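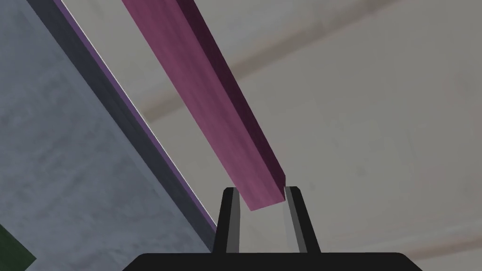
Why do bridges go ba-dum?

By Elsie Rowbotham

Next time you're in a car or on a bus going over a big bridge, stop talking for a minute and listen to the wheels. Ba-dum. Then a quiet bit. Then ba-dum again at the other side. I used to think something was broken! When I was small I asked my grandad to pull over so we could check the tyres (he didn't, we were on a bridge).

The noise comes from gaps. There are real gaps in the road, going right across from one side to the other, and the people who built the bridge put them there on purpose.

Bridges get bigger

Nearly everything gets a tiny bit bigger when it warms up and a tiny bit smaller when it cools down. Metal does it, concrete does it, and so does the air in your football. The grown-up word for getting bigger like this is "expansion", and the word for shrinking back again is "contraction".

It happens because everything is made of tiny bits called atoms, which are far too small to see. Atoms are always jiggling about. Think of your class sitting on the carpet. If everybody sits still with their arms folded, you can all squash up together. Now imagine everybody starts wriggling their elbows. You'd all need more room, wouldn't you? You're all the same size as before and there's the same number of you, but the class takes up more carpet. Warm atoms are the ones wriggling their elbows.

With a short thing, like a spoon, the change is so small that you'd never spot it. With a long thing, all the little changes add up. The road bridge at Grirnent, near me, is made of concrete and is 200 metres long. Between a freezing night in winter and a baking afternoon in summer it can change by up to 71 millimetres. Get a ruler and look how much that is. It's longer than my thumb!

What if there weren't any gaps?

A bridge that wants to grow and has nowhere to go will push. It pushes very, very hard — much harder than any lorry could. Something has to give way, so the road might crack, or hump up in the middle, or the bridge might shove against the walls at each end and damage them. In cold weather you get the opposite trouble. The bridge tries to shrink, everything gets pulled tight, and concrete is rubbish at being pulled. 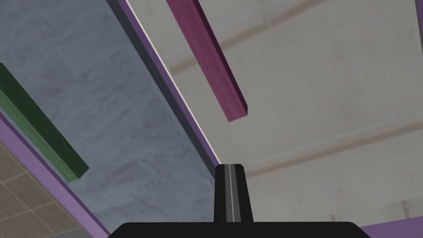
So the builders leave the gaps, and on a hot day the gaps get narrower and on a cold day they get wider. You can't just leave a hole in the road, though, because bicycle wheels would go down it. Some bridges have a thick strip of rubber in the gap, which squashes and stretches. Bigger ones often have two rows of metal teeth that fit together like your fingers when you link your hands. Try it now: slide your fingers in and out a bit. The teeth move like that, only so slowly that you could stand there all day and not notice.

My friend Darren Bloxham looks after bridges for his job, and I asked him what goes wrong with the gaps. "Grit," he said. Little stones get washed in by the rain, and then the gap is full and can't close up properly when it's hot. So part of his work is cleaning them out. He has also found 3 marbles and half a sandwich.

Try it at home

You need an empty plastic bottle, a balloon and two bowls. Ask a grown-up to fill one bowl with warm water from the tap, and put cold water and ice in the other. Stretch the balloon over the neck of the bottle, then stand the bottle in the warm water and hold it down. Wait a bit. The air inside is expanding, and the balloon should start to lift up. Now move the bottle to the icy bowl and see what the balloon does.

You could also go gap hunting. Look at the edge of a long brick wall, or between the big slabs of a concrete path. I found one outside our library that I'd walked over for years — it's got moss growing in it.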